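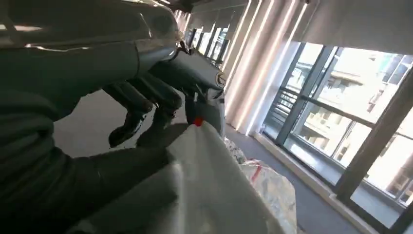 Search this site Enter keywords Go

Bag handling, March: pictures from the floor

Wandora is collecting examples of a robot hand working with bags and other soft items. A person guides the arm, the cameras record, and each attempt is saved as one example for the learning system. We want 1000 good ones by the end of the project. At the close of March we had 126.

Soft things were chosen on purpose. Our earlier set, Fevine, was all boxes and tins, and a model trained on it did badly as soon as the object could fold or sag. Olga Moreira wrote the new task list. Ebuka Briggs and Li-hua Man do most of the guiding, and Vaida Rozīte checks the recordings the following morning.

The wrist view matters most for this work. It moves with the hand, so it tilts and turns a good deal, and the room often ends up at an angle. We leave it that way. The system has to learn from the same view it will have when it runs by itself. 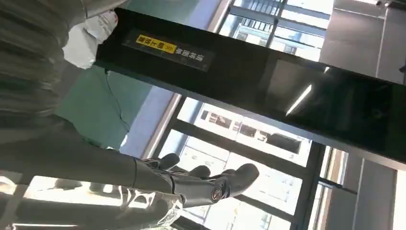
Wrist view with the room at a slant. The hand is under the black panel, with the window behind it and clear plastic wrap round the wrist joint.

We use cookies to remember your settings and count visits. Accept Manage choices

Notes on the recordings

An example starts when the arm leaves its rest position and ends when the hand is open again. Anything stopped halfway is kept in a separate folder. Alper Ersoy wants those for a later study of failed grasps, so please don't delete them.

Daylight is the main nuisance. Before noon the windows can wash out the wrist view, and Vaida marks those recordings as "bright". They stay in the set. Of the first 126, the ones marked bright were slower to label, mainly because the edge of a white bag is hard to find against a pale background.

Each object gets 5 attempts before it is swapped, and its starting position is changed every time. Li-hua turns it by hand and doesn't use a marker on the floor. We tried markers with Fevine, and the model learned to look for the tape.

Labels are done in Bumov, 2 people to a recording. Where they disagree on the moment of contact, Olga decides.

The next batch moves on to handles and drawstrings. Pictures from it will be added to this page.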